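首页 > 读经工具 > 研读本与笔记本 > 评测

用了一整个冬天的《列王纪》研读手册，说说我的感受

先交代一下背景：我不是神学院出身，就是个在教会带小组的普通人，平时爱买各种研读本，书架上一半都没翻完（惭愧）。这本 Sestis 研读手册是去年小组里的 Sandamali Paul 推荐给我的，她说你不是老抱怨《列王纪》后半段的王记不住吗，试试这个。我就买了，Riscombe 出的平装版，109 页，薄薄一本，塞进包里没什么负担。

这本手册只讲以利亚和以利沙那一段，也就是从《列王纪上》十七章一直到《列王纪下》十三章。范围选得我很喜欢！很多研读材料一上来就要把整卷书讲完，结果迦密山两页，拿伯的葡萄园半页，读完跟没读一样。它不赶，光是撒勒法的寡妇就写了四天的量，坛内的面和瓶里的油，一天只讲几节，后面留一大块空白给你写。

全书一共 41 课，每课的结构差不多：先让你自己读经文，不给任何提示；然后是几个很短的问题；再往后才是作者的解说。我特别喜欢这个顺序。以前用别的材料，解说放在最前面，我老是偷懒，看完解说就觉得自己读过经文了。
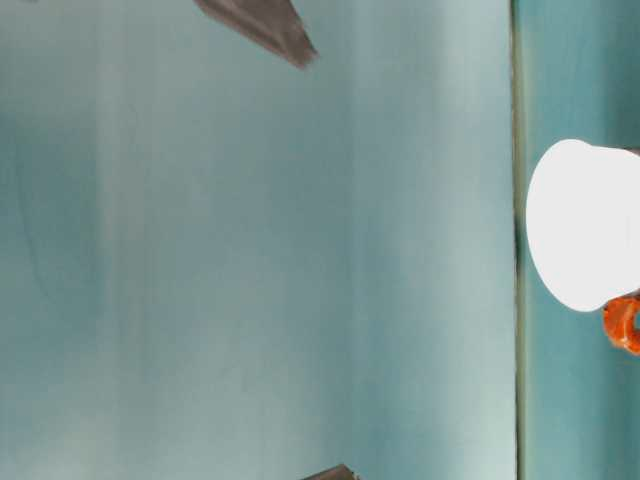
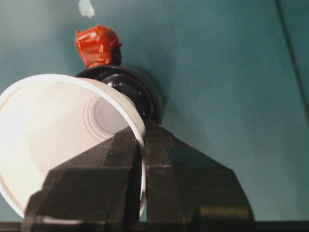

上图为浅蓝绿色表面，下图为侧倒的白色杯子

问题的质量呢，有好有坏。好的是真好，比如第十九章以利亚躲到罗腾树下求死那一课，只问了一句：神先给他的是什么？我想了半天，翻回去看，先是让他睡，又给他饼和水，责备的话一句没有。我们小组那天晚上就着这一个问题聊了一个多小时，有位姐妹平时几乎不开口，那天也说了不少。差的问题也有，比如“你觉得亚哈是个怎样的人”，这种问法小组里永远是那几个答案，坏、软弱、怕老婆，然后就冷场了。

解说部分我给八分吧。作者写得很平实，不掉书袋，遇到争议的地方会把两三种看法都摆出来，像以利沙咒诅童子、母熊出来那一段，没有硬给一个漂亮的解释，我反而挺服气。地理讲得也清楚，基立溪在哪边，从迦密山跑到耶斯列要经过什么地方，看完脑子里有路线了。不过历史背景偏少，亚述什么时候开始压过来的，亚兰跟以色列到底打了几次，这些只是一笔带过，我后来还是另外找了书来补。

地图我要单独吐槽一下。一共就两张，黑白的，字小得要命，晚上在台灯下面根本看不清撒玛利亚旁边那几个小地名。王的年表倒是做得不错，南北两国左右对着排，谁跟谁同时在位一眼就能查到，我复印了一份夹在圣经里，现在还在用。

纸张方面，我习惯用钢笔，写上去会有一点透，换成圆珠笔或者铅笔就没事。装订是胶装，摊不平，读到中间那几课得拿手压着，写字挺别扭的。如果哪天出线圈版我大概会再买一本（别告诉我先生）。

另外说说译文。手册里引的经文跟和合本有几处不太一样，应该是作者自己按原文调过，比如“微小的声音”那句，他放了好几种译法让你比较。我个人很享受这种地方，但小组里年纪大一些的弟兄姊妹会有点不习惯，一直问到底以哪个为准。带组的朋友最好提前说一声，大家手上还是用自己的圣经，手册上的当参考。

价钱是 80 块，跟同类的比算中等。我之前用过 Gamage 那套先知书的，便宜一些，57 块，但那套基本是填空题，适合刚信主或者主日学的大孩子，带成人小组就嫌浅了。两本都有的话，我会先用 Gamage 那套热身，再上这本。

适合谁呢？我觉得读过一两遍旧约、想慢下来读一段叙事的人会喜欢。自己读可以，两三个人一起读更好，人太多的话空白处那些思考题不太好展开。完全没读过《列王纪》的朋友，建议先把经文从头到尾顺一遍再开始，不然一进来就是旱灾，前面所罗门怎么样、国怎么分的都不知道，会有点懵。

我们小组打算 5 月再开一轮，从以利亚升天那一课接着往下读。我自己第一遍的笔记写得乱七八糟，准备换个颜色的笔再写一遍，看看还剩多少空白够我用。

相关文章
· 带小组读旧约叙事，怎样问出好问题
· Itix 读经笔记本试用：纸厚，但是真的重
· 拿伯的葡萄园：一次小组查经的记录
· 和合本与几种新译本对照阅读的小经验

联系我们 | 版权所有，转载请注明出处 | 返回顶部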